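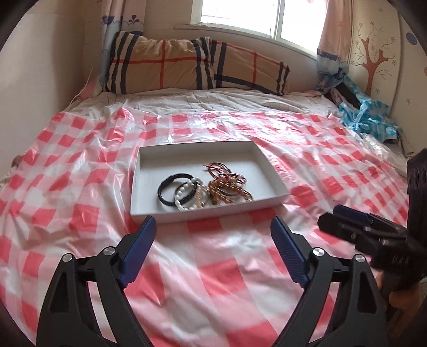

Barkel Animal Clinic is hiring a full-time veterinary receptionist to start in October. The job is at our Aretti Street clinic, where we see dogs, cats, rabbits and other small pets by appointment and take walk-ins until noon. Clinic scrubs are provided. Bracelets, whether a black cord loop or a string of white beads, stay in a box at home during working hours, along with rings and dangling earrings. A plain watch is fine if it can be wiped down.

What the job involves

You will answer the phone, book appointments, check patients in and out, and take payments. You will pull records before each visit and make sure vaccination dates and weights are up to date. You will send reminder messages, fill out insurance forms for owners who ask for them, and pass refill requests to the technicians. Reception staff also keep the waiting room clean, mop up accidents, and restock the food shelves.

From time to time you will be asked to hold a calm animal on the scale or carry a cat carrier to an exam room. You will not be asked to restrain animals for treatment.

Hours and pay

The position is 43 hours a week, including the early shift, which opens the building at 7:15 a.m. Hours over 40 are paid as overtime. Schedules are posted 2 weeks ahead. Pay depends on experience and will be discussed at the first interview. We cover 87 percent of the employee health insurance premium after the first two months. Staff pets get free annual exams and vaccines at cost.

What we are looking for

High school diploma or equivalent
One year of work at a front desk, in a store, or in a call center
Clear handwriting and steady typing
Able to lift a 40-pound bag of food
Comfortable around large dogs
No untreated allergy to fur or dander

Experience in an animal hospital or shelter is a plus. So is a second language, especially Spanish or Ukrainian. We use the Kostiuk scheduling program and will train you on it during your first two weeks.

Some of our clients come in on a very bad day. You will check in owners whose pets are being put to sleep, and you will sometimes take payment from them beforehand. Please think about whether you can do this part of the work before you apply.

How to apply

Send a resume and the names of two references to Larysa Chornovol, office manager, or leave them in an envelope at the front desk. Interviews are with Larysa and Dr. Arnaldo Coelho. Finalists will be invited to spend a paid half day at reception with Yaryna Holovko.

Applications are accepted until the position is filled. No calls during morning walk-in hours, please.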